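Tender Robotics Club – Frequently Asked Questions

Last updated October 12, 2024

Who can join?

Any enrolled student, from any department. You do not need to have programmed anything before. We ask new members to come to two meetings before they pay dues, so they can see whether they like it.

When and where do you meet?

Room 304 in the Skondon Building, after the last afternoon class. The door locks on its own, so if you are late, knock. The room is also used for a circuits lab in the mornings. Please put the chairs back.

How much does it cost?

Dues are $15 a semester. This pays for tape, cable ties, clamps and replacement parts. If the dues are a problem, talk to Britt-Marie Haugland, our faculty advisor, and she will take care of it.

What is the club working on this year?

Our main project is Grillov, a bin-sorting task for a single arm. The arm has to pick up blocks from one metal bin and move them to the bin behind it. A run starts with the blocks spread over the bottom of the front bin at different angles. We use red-brown and dark green ones, and a full set is six.

The blocks sound easy and are not. One lying in the open is fine. One lying close to a wall leaves very little room for the fingers, and two lying side by side are a problem of their own. Most of our programming time this fall has gone into those cases.
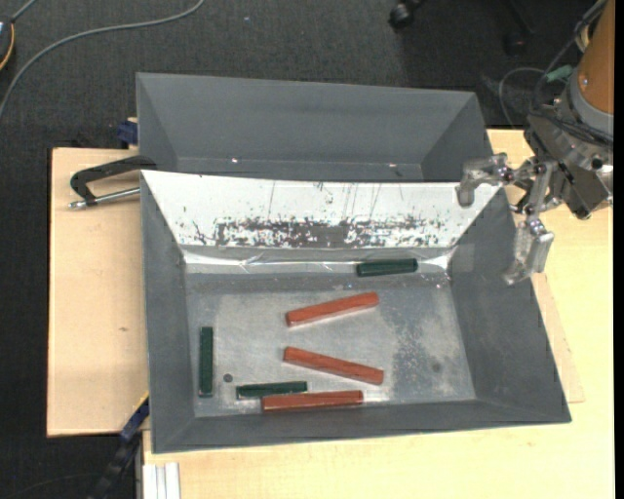
Members work on Grillov in teams of four. Each team gets the arm for one slot per meeting and spends the rest of the time on its code or its notes. Teams may share code, and we encourage it, but each team keeps its own log.

Why are the bins clamped down?

A bin that shifts during a run throws off every position after it. Check the clamps before you start. If one is loose, tighten it and write that in the log.

Can I move the bins to make a grasp easier?

No. You may place the blocks by hand between runs, but the bins stay where they are. Moving them means measuring everything again, and the next team loses its slot.

Do I need my own laptop?

It helps, but there are two in the cabinet that you can sign out during meetings. They do not leave the room.

Is there a competition?

Yes, the Haugland Cup, held here in February. Each team gets 4 runs and the best one counts. A block counts once it has been released in the rear bin. Dropping one outside the bins costs a point, and touching the arm during a run ends the run. The name came from the students – our advisor asked for something else and was outvoted.

What if I break something?

Stop the arm, leave everything where it is, and tell whoever is running the meeting. You will not be charged for parts that wear out or fail in normal use.

Can I come in outside of meetings?

Only with a second member who has finished the safety session. The sign-up sheet is on the inside of the door – write both names.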